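Kidari Winter Residency – call for composers and sound artists

Kerkora is looking for two composers to live and work in Clemham for the whole of February. You will write one new piece each, for the singers and players of the Tikkanen Quartet, and it will be performed at the end of your stay. We welcome applicants of any age and from any country. A music degree is not needed. 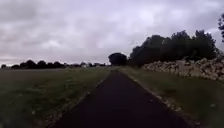 The path under a cloudy sky.

What we offer: a private room, a shared studio with piano, and a fee of $865 for each composer. Travel up to $100 is paid back when you show us your ticket. You will have seven hours of rehearsal with the musicians, divided as you like. Martti Kemppainen, who conducts, is happy to read sketches before you arrive.

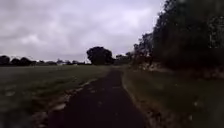

The new piece should be between two and seven minutes long and may use voice, strings or both. Electronics are possible, but please bring your own equipment. We ask that every piece has some connection with walking. It can be a very free one – a rhythm, a text, a recording made outside, or only the feeling of a long straight path with a big round tree at the far end of it. Nelli Nurmi will help you to find texts if you wish to set words in English or Finnish.

How to apply: send us two scores or recordings, a short biography and one page about your idea. Our jury is Helmi Vuorinen, Renzo Grasso and Nkrumah Akpalu. Applications close on Dec 24, 2018 and there is no entry fee.
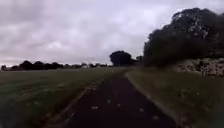
Grass on both sides and grey weather.

All applicants will receive an answer by email, also those who are not chosen. Please write your name and the word "Kidari" in the subject line.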